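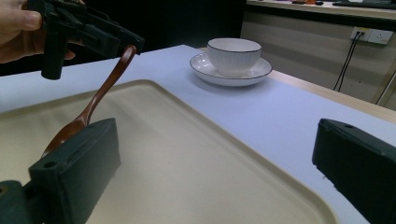 Grippers First, Arm Later

Shopping for a robot on a small-company budget

Everybody wants to price the arm first. Don't, says Hanna Sydorenko, who holds the equipment budget at Adbridge, a maker of serving and table-clearing stations for cafeterias. Her first draft for September had the arm on line one and most of the money gone by line three. Nothing left for fingers, spare fingers, mounts, cables. Nothing for staff time either.

So she tore it up. New plan: hand-held grippers now, 2 of them, and the arm goes to next year. People do the jobs by hand – spoons, trays, cups and saucers – and the recordings tell the engineers what the arm will need to reach and hold. If the fingers are wrong for a thin wooden handle, better to find out while the fix is cheap.

What it costs. Finger sets from Oddsson came in at $517 a pair, quoted, before shipping. Hanna budgeted for breakage too, and got teased for it. Mounting plates are extra. Screws, somehow, also extra.

Then hours. Efren Estrella runs the sessions and asked for 80 of them before anyone signs for an arm. He got it, minus a little grumbling from upstairs. "The hours are the real purchase," he says. "The hardware is just what shows up in a box." His other request was dull stuff – a board to cover the table, more outlets, trays that match what the customers use. All approved the same afternoon.

Lead times are the bit that bites. Tristum wants 12 weeks on an arm and wont hold a price past the quote date. Imelda Cabanatuan in purchasing now asks every vendor the same thing before talking money: can we buy the fingers seperately? Two said no. Off the list.

Still open: service contracts. Tristum's covers the arm but stops at the wrist, so anything that touches a spoon is Adbridge's problem. Hanna is pushing for one contract for the lot. No answer as of press time, and the quote runs out at the end of the month.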